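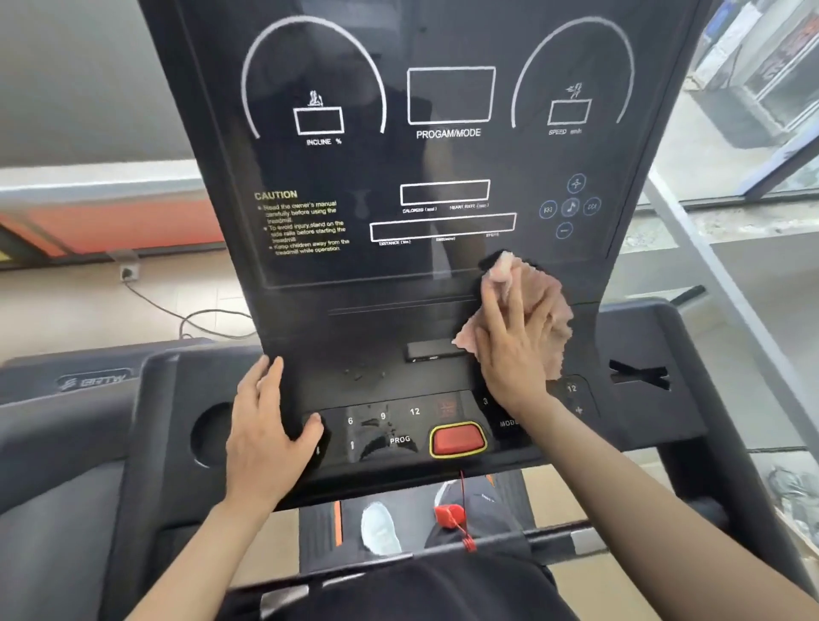
3. Aufstellen und zum ersten Mal einschalten

So, der Karton ist weg, die Schrauben sitzen (hoffentlich alle, bei mir lag am Ende noch eine Unterlegscheibe auf dem Teppich), jetzt geht es um den Platz. Ich habe mein Juvholm erst im Keller gehabt und im November dann nach oben geholt, deshalb kenne ich beide Varianten ganz gut.

1. Sucht euch eine ebene Stelle. Hinter dem Band müssen 2 Meter frei bleiben, kein Regal, kein Wäscheständer, auch nicht »nur kurz«.

2. Matte drunter! Ich nehme die von Prokent, 14 mm dick. Die dünnere von Cortés hatte ich vorher, die wandert auf Laminat.

3. Wasserwaage quer auf das Band legen und die hinteren Füße so lange drehen, bis es passt. Danach die Kontermuttern festziehen, sonst fangt ihr nächste Woche wieder von vorn an.

4. Stecker direkt in die Wandsteckdose. Bitte keine Kabeltrommel und keine Steckerleiste, an der schon der Trockner hängt.

5. Hauptschalter vorne unten umlegen und den Sicherheitsclip an der Kleidung befestigen – und zwar am Hosenbund. Am T-Shirt-Saum rutscht er mir dauernd ab.

6. Stellt euch auf die seitlichen Trittflächen, erst dann Start drücken. Das Band läuft langsam an. Wenn es ruhig läuft, einen Fuß nach dem anderen draufsetzen, Hände dabei an die Griffe.

7. Für die erste Runde reichen 20 Minuten Gehen ohne Steigung. Ja, das ist langweilig, aber ihr hört dabei wunderbar, ob irgendwo etwas schleift.

Achtung: Kinder und Haustiere raus aus dem Zimmer, solange das Band läuft. Nach dem Training den Clip abziehen und weglegen, bei uns wohnt er in der Küchenschublade.

Hinweis: Zieht das Band nach links, dreht ihr die linke Einstellschraube hinten eine Viertelumdrehung im Uhrzeigersinn, lasst es 2 Minuten laufen und schaut noch mal. Zieht es nach rechts, dasselbe auf der rechten Seite. Nie mehr auf einmal, ich habe es mit einer ganzen Umdrehung probiert und den halben Abend gebraucht, um das wieder hinzubiegen.

Mit dem Schmieren geht es in Abschnitt 4 weiter, dafür braucht ihr das Silikonöl und einen alten Lappen.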